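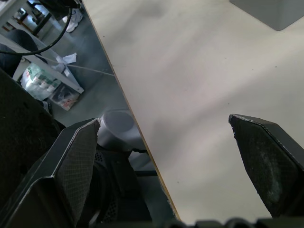

Skadbridge, March

Home | Guides | Packing bench | Section 2
Reading time: 15 minutes
Print this page | E-mail this page

Section 2. Getting the bench arm ready for a shift

If you've come straight from Section 1 you'll already have your locker, your badge and your cup of tea, so let's get on with the arm. I'm Gaetano Caputo and I've worked the packing benches at Berrada since long before there was anything on them with a motor in it. I wrote this because the set-up sheet we got with the Plamus arms was written for the people who install them, and most of us only want to know what to do when we walk in and it's our turn to get the thing going.

A word on what has changed, because new starters always ask me. Before the arms came, a packer stood at one bench all shift and did everything: picked the item, turned it label up, put it in the tray, pushed the tray along. My wrists still remember it! Now the arm does the picking and placing and you look after the bench around it. That means you walk more, you bend more and you do a lot more looking. Some people love it. Some people miss having their hands full, and I was one of those for the first few months (I kept reaching for things that weren't mine to reach for any more, and you'll see in the cautions why that's a bad habit).

The other change is who you talk to. When I was hand packing I could go a whole morning chatting across to the next bench. With the arm you're listening out for it, so the chat tends to happen at the changeover. Leave time for that. The person going off knows what the arm has been up to, and two minutes with them is worth more than the log.

2.1 Before you switch on

1. Take the lanyard off, tie long hair back, roll your sleeves down and button them.

2. Have a look at the tabletop. It's off-white and it picks up little dark specks, and the faint scattered ones in the surface don't matter. What does matter is anything you can feel. Run your palm across and if something catches, wipe it or scrape it off with the plastic scraper. No metal blades, please.

3. Look over the edge of the table, down at the floor. I mean really look, on the side where the arm hangs over. Bags, flattened boxes, scraps of paper and loose string all end up down there during a busy run, and you'll be walking through it with your eyes on the arm. Shift bags and boxes back against the wall. Paper goes in the recycling.

4. Follow the black cable with your eye as far as you can in both directions. It should hang in an easy curve. If it's tight, or it's sitting where a chair could roll over it, sort that before you go any further.

5. Push your chair well back. Chairs are fine for the paperwork end of the job, but you stand up when the arm is moving.

6. Clear the table of anything that isn't on the job card. Fixtures that belong to the job stay where they are, and if you're not sure what something is, ask the person going off before you pick it up.

Note: the old job cards say "sweep under bench at end of shift". Ignore that. We sweep at the start and at the end now, since the arm stops for a changeover anyway and you may as well use it.

2.2 Checking the fingers

This is the bit I'd like you to take your time over. The gripper has two dark fingers, one each side, and each has a textured pad on its inner face. The pads do the holding. Everything else is just there to bring the pads to the right place.

1. Make sure the arm is parked and the light on the control box is steady white. Press the red stop button and leave it in while you do the rest of this list.

2. Look at the pads from above. On the textured one you should be able to make out a fine diamond mesh. If the pattern has gone smooth in patches, that pad wants changing (see 2.5).

3. Look for pale dust and scuffs. A speckled pad still works, up to a point, but the dust is mostly card fibre and it makes things slide. Brush it off with the soft brush from the drawer, stroking towards the tip. No water and no spray.

4. Look along the outer rims. They go lighter with wear and that's only cosmetic. I reported it as a fault in my first week and got a very polite phone call back. What you're looking for is a chip or a bend.

5. Check the tips. They're meant to be narrow, so don't go thinking one has snapped. Put a fingernail against each one and see that nothing wobbles.

6. Have a glance at the black housing behind the fingers, where there's a section of small holes like a grille. Keep that clear. If fluff has gathered, use the brush again and be gentle.

CAUTION: never put your fingers between the gripper fingers, even with the stop button pressed. When they're wide open it looks like loads of room and you'll be tempted. Use the brush. It has a long handle for exactly this.

2.3 Starting up

1. Twist the red stop button to let it out. The light goes from white to slow blue.

2. Type the bench code into the panel. Ours is 2865 for the whole row, and the job number goes in after it. Today's job numbers are on the board by the door.

3. Stand behind the yellow line and say "starting" out loud. I know, it feels daft. Say it anyway, loud enough for the next bench to hear you.

4. Press the green button once. The arm will lift, open and close its fingers, and go back to where it was. Let it finish. If you press green a second time it takes that as a cancel and you'll be back at step 1, grumbling.

5. Watch the first tray from start to finish without doing anything else at all. Don't fill in the log yet, don't fetch more stock.

6. If the first tray is right, put your initials in the log and carry on as normal.

Note: on a cold morning the opening and closing can sound a bit stiff. It eases off. If it's still doing it by the second tray, stop and call the desk on 764.

2.4 While it's running

You'll work out your own rhythm and I don't want to boss you about too much, but these are the habits that have kept my bench out of trouble.

- Keep your feet out from under the table frame. It's so easy to slide a foot in there when you're reading the panel. Closed shoes always, laces tied. Trainers are all right on this row as long as they're closed at the toe.

- Bring stock in from the open side of the table and never over the top of the arm.

- If something drops on the floor, leave it. The arm has no idea that it dropped anything and it will carry straight on. Press stop, wait for white, then pick it up.

- If you need the loo, press stop. Please don't ask the next bench to "keep an eye", because they can't, they've got their own.

- Swap with your partner every hour. One of you minds the arm, one does stock and labels. When we first started people stayed on whichever half they liked, and the ones on stock ended the week shattered while the ones on the arm were half asleep.

CAUTION: if the arm stops by itself and the light is red, don't press green to see what happens. Press stop, step back behind the line and ring 764. You won't be in bother for a stopped bench. I've stopped mine for a bit of string before now and I'd do it again.

2.5 Changing a pad

Packers are allowed to change pads once they've been shown how, and I think that's been one of the nicer things to come out of all this. We used to wait half a morning for a fitter to come over from the Trarkov building. Now it takes a few minutes and it's ours to do, and those of us who've been shown get it added to our training card, which counts when the grades are looked at.

1. Press stop, wait for white, then turn the isolator key and put the key in your pocket. In your pocket, mind, and not on the bench!

2. Slacken the small screw on the back of the finger. Two turns is plenty.

3. Slide the old pad off towards the tip and drop it in the pad tin. Don't bin it, the fitters like to see how they wear.

4. Slide the new one on, textured face inwards. It will go on the wrong way round if you force it, so have a look before you push.

5. Tighten the screw until it stops, and then leave it alone.

6. Change the other pad as well, even if it looks fine. An old pad and a new pad together grip unevenly and the item twists on its way to the tray.

7. Key back in, then start again from 2.3, including the first tray check.

Write the change in the log with the time. If there are no pads left in the drawer, tell the desk before you go home so the next shift isn't stuck.

Changeover and shutting down are in Section 3. Bring your log with you for that one, you'll need the page you've just filled in.

Previous: Section 1 | Next: Section 3 | Back to guides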